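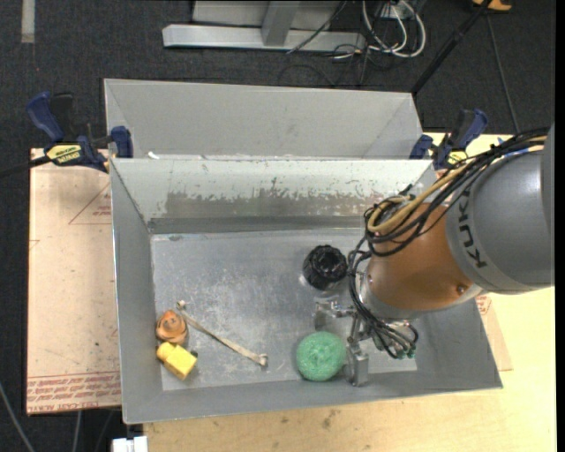 Week 2: Sorting mixed small goods

Hi again! Last week was all about shelves, so this week we get to bins (my favorite, I admit it). Please read this before Tuesday and bring your Lallel notebook.

First thing, get used to describing an item before you name it. In a gray metal bin like the front one, I'd write "round, mint green, rough mesh-like surface" and "bright yellow, blocky, with a knob." I would not write "toy" or "lid" or whatever pops into your head. Names start arguments, and the sorter on the next shift has to work from your card!

Second, the bin itself. Sloping walls are great for getting small stuff back out, but round things tend to roll to the low spots, so check along the walls before you call a bin finished. A scuffed floor is fine. A sharp edge isn't, so tag it and tell me.

Third, shiny black items. Ugh. They throw back little bright reflections and you can easily misjudge the shape. Look from two sides and then write it down.

For practice, take tray 151 from the Drurncombe set and fill out one card per item: shape, color, surface, where it was lying. Leave the name line blank until the rest is done. Tray 743 is the harder one (lots of browns and oranges), and you can save it for the weekend if you like.

Reading: the Flodard handout, just the part on color words. The Fukuda sheet can wait until we start on boxes.

Cards go in the folder by the door.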